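3.2 Wrapping and bagging as a household task

We came to gift bags by a rather roundabout road. When Nandi Shabalala began the household interviews in August, her questions were all about storage: where jars live, which cups get pushed to the back of the cupboard, what people keep and what they let go. Yet again and again the talk drifted towards presents, and towards the small, slightly anxious business of getting a thing into a bag so that it looks as though somebody cared. One woman in Kondska told us that she could forgive a dull present but never a badly packed one, and she was laughing when she said it, though I think she meant it too!

Of the 2452 diary entries gathered for the Vosirico study, a good many touch on packing of one sort or another, and the entries on gifts are by some distance the longest. People wrote about tissue paper saved from shoe boxes, about handles that flop over just when you need them upright, and about the old puzzle of whether the heavy thing goes in first. Bondarchuk's earlier account treats packing as a matter of fit, a question of volumes and openings, and we have leaned on it gratefully. Our diarists, however, were just as taken up with what shows over the top of the bag, and with how the whole thing will look when it is handed across a table.
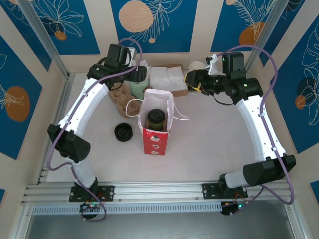

Figure 4. Paper gift bag with a dark green glass jar inside; a round black lid lies to the left of the bag.

Jars deserve a paragraph of their own, as they came up so often (jam, pickles, bath salts, a candle from an aunt). A jar is heavy for its size and a paper bag is not much of a support, so most of our diarists put something soft underneath, and several wrapped the glass as well. Petronella Le Roux, who coded the entries with me over two long afternoons, noticed that the writers seldom called this protection. They called it "making it nice", and the crumpled paper counted as part of the present. The same words turn up in seven of the Gurorness interviews, where the bags themselves were kept and passed round the family for years. We return to these travelling bags in Section 4, along with the question of who is expected to give them back.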